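Druvetti: Call for participants
Bread, soup and Sunday tables — an exchange of letters about food at home

The Florkunar reading room invites people from Danley and the nearby villages to take part in Druvetti, a project of handwritten letters about everyday food. We are looking for 39 participants for the new round. The letters are sent by ordinary post, and each participant writes to one other participant during the whole round.

The first round of Druvetti brought us 238 letters. Many of them told of things which are rarely written down in cookbooks: who was allowed to cut the bread, what was cooked when the money was short, why one uncle always ate standing. Some letters had a recipe on a separate sheet, and several had a small drawing of a kitchen. With the permission of the writers, these letters are now kept in the Zakharchenko collection on the upper floor of the reading room, and you can come and read them during opening hours.

For the new round we would like to hear especially about food that travels. By this we mean lunches for school and for work, parcels sent to relatives, sandwiches for the train, jars carried across a border in a suitcase. If you do not have such a story, please do not worry. Your partner will ask you questions and you will surely find something to answer.

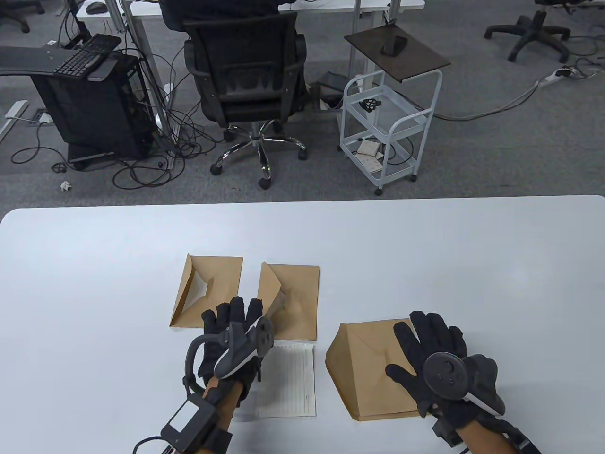 Who can take part

Everybody who is 16 years or older and can receive post at an address in the Danley area. You do not need to be a good cook. You do not need to write beautiful English either. In the first round we had letters with Polish, Tagalog and Portuguese words between the English ones, and the partners enjoyed to guess their meaning or to ask for it in the next letter.

If you prefer to write in another language completely, write this in your application. We will try to find you a partner who reads it, but we cannot promise it.

Persons who took part before are welcome again. They will receive a new partner.

If writing by hand is difficult for you, you may use a typewriter or a computer, or you may come to the reading room and speak your letter to one of our staff, who writes it down for you. Please tell us beforehand so that we can reserve a quiet room.

What we ask from you

You will write six letters in the course of the round, and you will receive six. A letter should be at least one full page. There is no upper limit, although more than ten pages become heavy for the post.

Please answer within two weeks after a letter has arrived. If you are ill or traveling, call the front desk and we will inform your partner.

For the first letter we give everybody the same question: What did you eat on the way to somewhere? After that the subject is free. Each month we send a short list of further questions, and you can use them or leave them.

We ask you not to send fresh food to your partner. Dry spices, tea, seeds and empty packages with a story are all right when they are packed well. In the first round one envelope of paprika opened on the way and it was noticed in the whole sorting room!

What you receive

— Writing paper, envelopes and stamps for all your letters
— A printed booklet with a selection of letters from the round
— Two evening meetings with soup and bread in the reading room, one at the start and one at the end
— Travel costs inside the Danley area for these two evenings, against a ticket

There is no fee for taking part, and there is no payment.

The lunch bag table

At the closing evening we will put up a long table for objects which belong to food on the way. Participants may lend a lunch box, a thermos, a cloth, a basket, a bag or a tin. A thing does not have to be old or pretty. Write on a card what was carried in it and who carried it, in two or three sentences, and attach the card with a string. Everything goes back to its owner on the same evening.

We are also glad to have the written card alone, when the object itself was lost a long time ago.
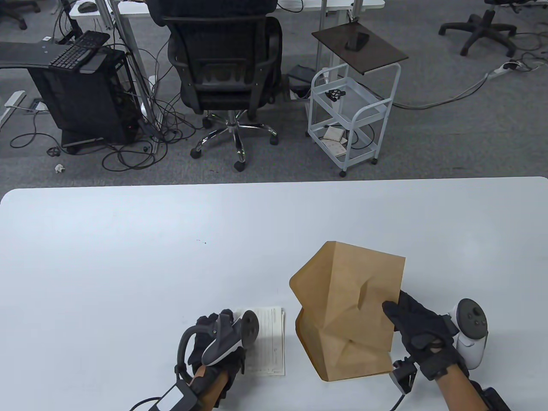

A brown bag of kraft paper.

Your letters and your privacy

Your partner will know your first name and your postal address. Other participants will not. If you would not like to give your home address, the letters can be collected at the front desk instead.

The letters belong to the person who received them. At the end of the round we ask both of you if a copy may go to the Zakharchenko collection and if a part may be printed in the booklet. You can say yes to one and no to the other, and you can have names changed. Without a yes from both sides, nothing is copied.

How to apply

Please send us half a page about yourself. We would like to know your age group, the languages you read and write, and one dish you remember from a journey. Say also if you have a wish for your partner, for example somebody much older or much younger than you.

Applications are accepted until the end of February 2022. You can bring yours to the front desk, put it in the green box next to the entrance or send it by post to Florkunar reading room, Danley, with the word "Druvetti" on the envelope. All applicants receive an answer by post, also those for whom we do not find a place.

The round begins after the first soup evening and the closing evening is planned for May. Questions can be asked at the front desk, in person or by telephone, on all days when the reading room is open.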